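Robotics Club Boards > Student Projects > Build Logs
Topic: Project Varkance – teaching an arm from hand-held grippers (long, sorry)

kumiko_oda
Posted 1/10/23
Hi all! A few people in the intro thread asked what our club is up to this year, so I'm finally starting a log. We're the student robotics club at Stituton, and the project is called Varkance (it was a typo on the sign-up sheet and we kept it). The plan is to record people doing simple pick and place jobs with hand-held grippers, then train an arm to copy them. I'm on the recording side, Jahangir Saha does the training code, and everybody does cables.

We kicked off in September with one gripper and a lot of confidence. Our target is 4000 good recordings by the end of the school year. I made a chart with a very optimistic line on it.

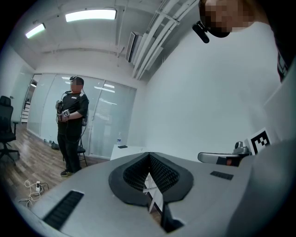
My big headache so far is tracking. We use printed square markers so the software can work out where everything sits, and I can't decide how many to put up or where. Jahangir wants every one of them mounted dead flat and measured. I'd like to stick up a bunch and let the solver sort it out. Who's right?

gearloose_pat
Jahangir is right. Measure them. We skipped that our first year and ended up throwing away 47 recordings when someone bumped a card and we couldn't say when.

tinbucket
Kind of disagree with Pat here. Measuring is fine if your room stays put, but most clubs pack everything up at night. We let the software solve for the layout at the start of every session and it's been good enough for blocks and cups. What are your pads like, by the way? Ours were smooth and everything slid out.

kumiko_oda
Textured, black, they go down both sides of a V. Way better grip than the flat foam I tried first, and I will never go back to foam. They do collect fuzz like crazy though, so we wipe them between sets.

jsaha
Hi, the Jahangir in question. I never said every marker! I said the ones we use for calibration. If those are off by a little, the arm reaches a little to the left for the rest of its life and I'm the one who gets asked why.

kumiko_oda
You said every marker. I have it in the chat :)

mel_at_uvunis
Following this one, we're trying something similar at Uvunis with a much smaller group. How long are your sessions? Our people get wobbly after a while with a headset on, and the recordings get worse without anyone noticing.

kumiko_oda
We cap it at 40 minutes and then swap. I wanted a full hour at first and got voted down, and looking at the recordings from before the swap rule I think the vote was correct. The hands get lazy before the person feels tired. Also wear shoes with some grip and get a second person to watch the cables while you're moving – a headset, a backpack and a wire by your ankle is a bad mix.

tinbucket
Not sold on the headset at all. You can record perfectly good demos with just the gripper camera, and you'd save yourselves the backpack and half the wiring. Feels like a lot of gear for a student project.

jsaha
We argued about that for weeks. The wrist view on its own loses the target whenever your hand turns away from it, and for the two-handed jobs I want to know where the person was looking. Could be overkill for stacking cups, I'll give you that.

gearloose_pat
Two-handed jobs is where I'd stay with the headset. For single-hand stuff I'm with tinbucket, which hurts to type.

kumiko_oda
OK, so here's what we're trying for the next round, and please poke holes in it. Calibration markers get measured and taped down, the extras go wherever. One short test recording before each real set. Jahangir checks the test on his laptop before anyone goes on, even if we're all standing there bored. And we keep the headset for everything until we hit 32 clean two-handed runs, then try a day without it and compare.

mel_at_uvunis
Can you post what the comparison looks like when you have it? Even if it's a mess. Also, do you log who did each recording? We didn't and I regret it.

kumiko_oda
Yes to both! We write initials and a set number on a sheet, and Jahangir types it in later.

jsaha
Much later.

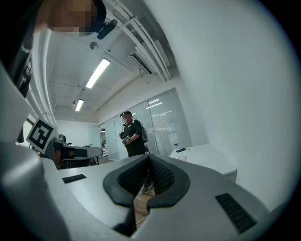
Update: marker test, first round

kumiko_oda
Back with a little news. We ran the same cup job with the measured layout and then with the solved one. The measured layout gave steadier tracks near the table, and out in the middle of the room I couldn't tell them apart. So Pat and Jahangir get the table, and tinbucket and I get the floor. I can live with that.

tinbucket
I'll take the floor. Still think you should lose the backpack.

gearloose_pat
What tape are you using on the cards? Ours curl at the corners after a few days.

kumiko_oda
Plain double-sided, and ours curl too. If anyone has a better idea, please share.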